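Evwood Robotics Course
Search this site Search Menu
Posted in November by the course instructor

Notes for Unit 2: Gathering Demonstrations (the shopping task)

Okay, so last time we got as far as "the policy copies what it was shown," and a few of you asked the very fair question of who does the showing, and how much of it you need. That's this unit! I'm going to stick with the Kundura shopping task the whole way through, since it's small enough to hold in your head and still goes wrong in lots of interesting ways.

The task first. The robot stands at a set of open shelves with a basket in one hand. It gets an instruction like "put the apple in the basket," it reaches with the other hand, picks up the right thing and lowers it into the basket. One instruction, one item, one episode. We cut the recording once the item is let go and the reaching arm is clear of the shelf.

The batch you'll be working with in lab is called Bravo, and it has 678 episodes in it. Please don't treat that as a magic number. I've had students write "678 demonstrations are needed" in a report and I had to put my pen down for a minute. It's how many we kept, that's all.

Now, what do you vary? My rule for this task is that you change what the robot will meet later and leave the rest alone. So we move the fruit from cubby to cubby, we change which fruits are out, and we shift where the robot stands. We do NOT change which hand holds the basket (not in Bravo, anyway), and I'll come back to that when we get to symmetry. 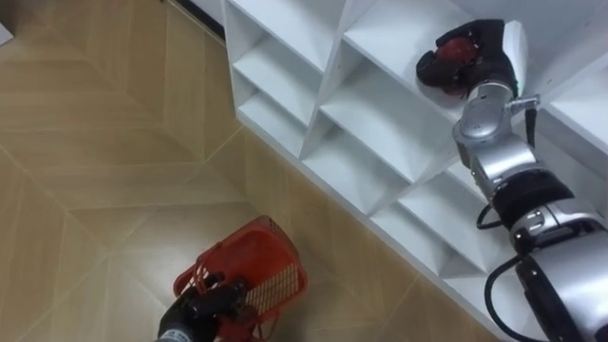 Basket in one hand and the other hand up at the shelves, in both of these.

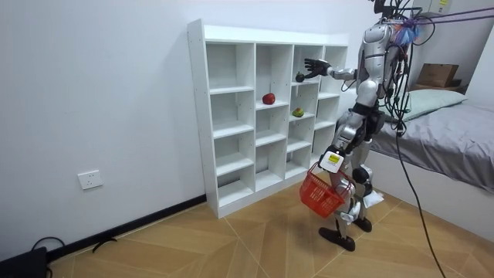
Camera views are the next thing, and this is where people's first datasets tend to fall over. You want the view the robot will have when it's running on its own, so the head view goes into training. The side view is for you. I use it when I'm labeling, mostly to answer questions the head view can't, like how far the fingers were from the shelf edge, or whether the basket was hanging where the item could drop in. Both streams need the same clock. If they drift apart you'll spend a whole evening blaming your model for something your timestamps did (ask me how I know).

Labeling. We use a little tool called Midus, and you'll get a login before lab. For each episode you fill in:

- the instruction, in plain words, as you'd say it to a person
- which item was the target
- the moment the fingers close on it
- the moment it's released
- keep, fix or drop

Keep means I'd be happy for the robot to copy the whole thing. Fix usually means the movement is good and the label is wrong. Drop is for episodes where the operator lost the item, bumped the shelf hard enough to move things, or stopped halfway to think. A short wobble is fine! I'd much rather have a slightly clumsy reach that recovers than 100 identical perfect ones, because your robot is going to be clumsy too and it needs to have seen a way out.

Watch out for habits, by the way. Operators get comfortable. After an hour you'll find you're always setting the next fruit at the same height, and always coming at it from the same side. The model will happily learn that the answer is "go up there," no matter what the instruction says. We shuffle a list of placements before the session starts and follow it even when it's annoying.

For lab: pair up, so 2 of you share one machine. Label a set of Bravo episodes separately, without peeking at each other's screens, then compare. Write up every episode where you disagreed on keep or drop and tell me what each of you was looking at. I care more about that page than about your training curves.

Reading before next time is the chapter on action chunking. Skip the proofs, but do work through the part on how long a chunk should be, and bring a guess for this task.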